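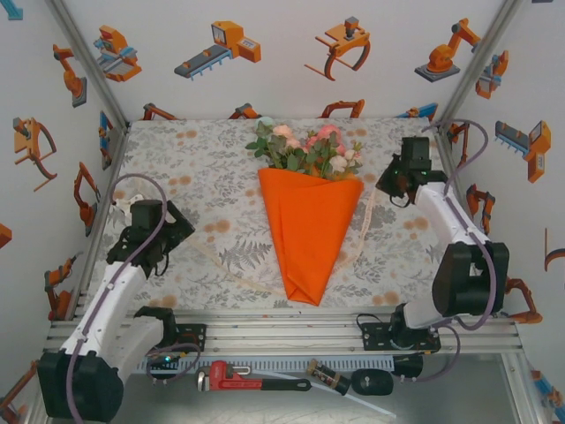
Figure 3. Orange paper cone with mixed artificial stems and cream ribbon.

Section 3: Wrapping and Tying Your Bouquet

Welcome to the fun part! If you came here straight from Section 2, your stems are trimmed, your leaves are fluffed, and you have a pile of flowers waiting for some paper. If you skipped ahead (we know some of you do), go back and open up the petals first. Silk-type blossoms come out of the Terkari box squashed flat, and they are much harder to shape once they are packed into a cone.

The instructions work for any mix of artificial flowers. We love pink roses with peach and white blossoms and a little light blue tucked in, all against a strong orange paper, but the kit goes together the same way in any colors you like.

What you need from the box

One sheet of wrapping paper
Your gathered stems from Section 2
Two lengths of ribbon
Floral tape
Clear double-sided tape
Scissors (not included)

3.1 Set up your table

1. Clear a space big enough to open the paper out completely, with room left over for your elbows.
2. Spread a cloth over the table. A patterned tablecloth is fine, and a soft surface stops the paper from skating away while you roll.
3. Wipe your hands dry. Damp fingers leave marks on colored paper, and orange and red show them the most.
4. Cut both ribbons now, each 25 inches long. You will have extra, and that's good! Long tails look generous and you can always trim them.

Note: If your paper has been rolled in the box and wants to spring closed, lay it curl side down under a couple of heavy books overnight.

3.2 Gather the flowers

1. Pick your three biggest blooms and hold them together in one hand with the heads at slightly different heights.
2. Add the medium blossoms in the gaps, turning the bunch a little each time you add one.
3. Slip the small buds in last. Let them stick up a bit higher than the roses so they don't get lost.
4. Tuck leafy stems down both sides and let the leaves spill outward. They will hide the edge of the paper later and make the whole bunch look twice as full.
5. Wrap floral tape tightly around the stems, a hand's width below the lowest bloom. Pull it as you go; this kind of tape only sticks to itself when it is stretched.

Caution: Artificial stems have wire inside. Cut ends can be sharp, so fold over the last half inch with pliers and keep the offcuts away from children and pets.

3.3 Roll the cone

1. Turn the paper so one corner points toward you, with the good side facing down.
2. Lay the bunch in the middle, heads away from you. The highest blooms should clear the top corner of the paper. If they don't, slide everything up.
3. Fold the left side over the stems. Keep it snug at the bottom and loose at the top.
4. Hold that fold with your left palm and bring the right side across. You should now have a narrow tip near you and a wide mouth at the flower end.
5. Check the mouth before you tape anything. You want enough room for the flowers to breathe, but they shouldn't flop when you lift the bouquet.
6. Run a strip of double-sided tape under the loose edge and press it down from the tip upward.

Note: The first cone almost never comes out even. Unroll it and go again! The paper forgives two or three tries as long as you haven't taped it. If you have made a hard crease in the wrong place, roll from the other side so the crease ends up underneath.

Kęstutis Kalniņš, who designed the original Zurkelton paper for this kit, likes a very long, skinny cone with the tip almost closed. Kaiwen Cai on our pattern team goes for a wide one and a big messy top. Both look great on a table, and both use the same sheet.

3.4 Tie the ribbon

1. Lay the bouquet flat with the taped seam underneath.
2. Slide the first ribbon under the cone where the floral tape is. You can feel the bump through the paper.
3. Bring the ends up and cross them once. Pull until the paper just starts to pinch, then stop.
4. Lay the second ribbon over the crossing and tie both together in a simple knot.
5. Make a bow with the top ribbon, or leave all the tails loose and let them wander down the sides of the cone. We go back and forth on this one.
6. For curls, hold a tail against the back of a scissor blade with your thumb and draw it through in one smooth pull. Thin ribbon curls best. Satin barely curls at all, so leave it hanging straight.

Caution: Close the scissors before curling, and always pull away from your body.

3.5 Finishing touches

Pick the bouquet up by the middle and look at it from the front. Bend any rose that is facing the floor, open up leaves that got crushed in the rolling, and nudge the small buds until you can see most of them. This takes a few minutes and it's the step that makes people ask where you bought it!

If a flower slips down into the cone, don't tug on the petals. Reach in along the stem and push it up from below.

3.6 Storage

Keep the finished bouquet out of direct sun, which fades colored paper quickly. Dust the petals with a soft, dry makeup brush. Lay the bouquet down for storage with tissue in the mouth of the cone, and keep heavy things off the top.

Replacement paper and ribbon are listed under Worham refills in Section 6. Vase arrangements without paper are in Section 4.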